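Pillmont block night is back, and I finally made it to one

I've been meaning to write up the stacking night at Pillmont since the spring, and in September I ran out of excuses, mostly since it moved to a room four minutes from my apartment. Doors at six, building from half past, and you're supposed to be out by nine (we were not out by nine).

If you haven't come across it, the setup is easy to explain. Gordon Lévesque puts out a model made from colored bars and odd-shaped pieces, everyone gets a look at it, and then you go back to your table and try to build the same thing from memory. You can get up for a second look but it costs you points. Touching the model costs you a lot more points, as I now know.

Gordon used to run these evenings out of the back of Mansour, the game store on the corner, and his mailing list has grown to 400 people, which is kind of wild for something that involves staring at a pile of blocks. They don't all come, thank goodness! The room would burst. But every table was full when I got there, and I ended up sharing with Wenjie Wan and Brittany Penner, who had both done this before and were very patient with me.

The warm-up rounds were flat patterns, three or four bars side by side, and I did fine. I got a bit cocky, even. Then we got to the bridges. A bridge is what the regulars call anything where one piece has to sit across two others, and it's where the scores start to spread out. The spacing of the two bars underneath decides everything. Too far apart and your crosspiece barely reaches, too close and there's no room for whatever has to go down the middle.

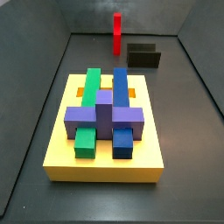
Brittany's trick is to say the colors to herself on the walk back to the table – "green left, blue right, purple over" – and she says it out loud, so of course I was soon saying it too. What I kept forgetting was the gap. Between the green bar and the blue one you want a space close to the width of a bar, and I had them practically touching. I also pushed both bars all the way up to the front of the yellow slab, when there should have been a good strip of yellow left open there. Wenjie noticed right away and was too polite to say anything until the round was scored.

Scoring is out of 1,000 per player for the whole evening, with points for color, position, direction and so on. I got 493. I'd like to say that's respectable for a first try, and Gordon did say so, but he's a nice man and I think he says it to everyone. Wenjie beat me by a mile. The top spot went to Weidong Ye, who builds fast and then sits there with his arms folded while the rest of us are still arguing with a purple piece.

There's a team total too, all the tables added together, and we came out at 2,091 for the final round. I have no idea if that's good. People clapped, so I clapped.

Ilgın Ertürk handled the scorekeeping and also brought the snacks, little sesame rings that she made us eat well away from the blocks. She told me she's working on a harder set of models for next time, with more pieces standing upright and fewer lying down. She calls the set Niron and wouldn't show me any of it, even though I asked twice. There may be a kids' session in the afternoon as well, if the room is free, with bigger pieces and no penalty for second looks (can I sign up for that one?).

A few practical things if you want to come along. It's free, but put your name down at the counter in Mansour so Gordon knows how many tables to set up. The room is upstairs, past the coat rack, and the stairs are steep. Bring your glasses if you wear them. I left mine at home and I'm blaming at least one round on that. Coffee is in the kitchen across the hall and there's a jar for change.

The next evening starts at six again, same room. I've already put my name down, and Brittany has promised to teach me how to remember a gap.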